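How to Sort Travel Toiletries and Small Supplies into Color-Coded Baskets

If you run a guest house, a dorm or a busy family bathroom, you end up with a lot of small wrapped items. Combs, razors, toothbrushes and shower caps all go into one drawer, and after a month the drawer won't close. A row of small baskets on a table fixes most of it. The setup below takes an afternoon the first time and a few minutes after that.

What you need

A table you can walk up to from the front. A kitchen table is fine.
Small slotted plastic baskets, one color per category. Five is a good number to start with.
A roll of masking tape and a marker.
A trash bag.
A larger bin with a lid for the overflow.

The baskets don't need to be expensive. Mine are the Cudura small size, but any brand will do as long as they are all the same height. Slotted sides are better than solid ones. You can see what is left without lifting anything, and dust falls through instead of collecting in the bottom.

Step 1. Empty everything out

Bring every drawer, shoebox and shopping bag to the table and tip it out. Do the bathroom cabinet too, and the glove compartment if you keep things there. Leave items in their wrappers. A wrapped razor or comb can be handed to a guest, and an unwrapped one can't.

Step 2. Throw out what you can't use

Go through the pile once with the trash bag next to you. Torn wrappers go. Anything past its printed date goes. Tubes that feel hard when you squeeze them go. If a bag has come open at the seam but the item inside is for your own household, put it aside to use this week.

Step 3. Choose the categories before you touch the baskets

This is where people lose time. They start dropping things into baskets and decide on the groups as they go, and then half of it has to come out again. Write the categories on a piece of paper first. The set I use is:

Red: razors
Yellow: toothbrushes and toothpaste
Green: combs and hair items
Black: soap and shower caps
Orange: everything else, such as cotton swabs, sewing kits and nail files

Change it to suit what you have. If you own a lot of one thing, give it its own color and merge two of the smaller groups. Try to keep "everything else" to one basket. Once there are two of them, things stop getting sorted.

Step 4. Set up the row

Line the baskets up along the back of the table, touching each other, and keep the front of the table clear for the items. You then work in one direction, from the pile to the row. Spread the bags out so they lie flat and don't overlap too much. Clear plastic reflects the ceiling light, and in a heap it can be hard to tell a comb from a nail file.

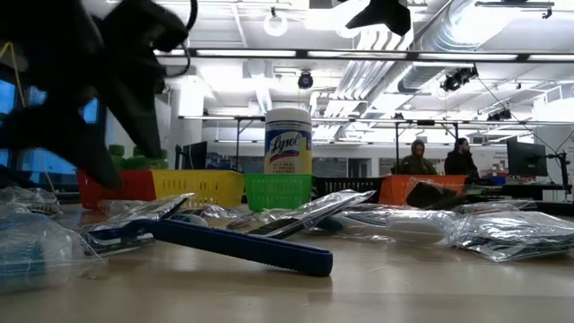 Baskets in a row at the back, bagged items spread out in front.

Step 5. Sort one category at a time

Pick out all the razors, then all the toothbrushes, and so on. It sounds slower than taking each item as it comes, but you only have to look for one shape at a time. Stand long items on end with the handle up. Flat items like combs go in on their sides, the way you would file cards.

Don't pack the baskets tight. Stop when the items reach the rim and put the rest in the overflow bin. A basket this size will take up to 10 wrapped razors and still let you pull one out without bringing three others with it.

Step 6. Label

Put a strip of masking tape on the front of each basket and write the category on it. The color is enough for you, but other people in the house will want the word. Tape comes off cleanly if you change your mind in the first few weeks. After that it can leave a sticky line - a little cooking oil on a paper towel takes it off.

Step 7. Refill from the bin

Check the row once a month and top it up. Kimutai Nyamweya, who showed me this method, runs a hostel and buys in boxes of 500. He keeps the boxes on a high shelf and brings down one bag of each kind at a time. At home you will never need that many, and a box of 200 combs will outlast the baskets.

Moving the baskets

If the table is needed for meals, set the baskets in a shallow tray and carry the whole row at once. The Kasside tray I use holds five across with a little room at the end. Keep them in the same order when you put them back.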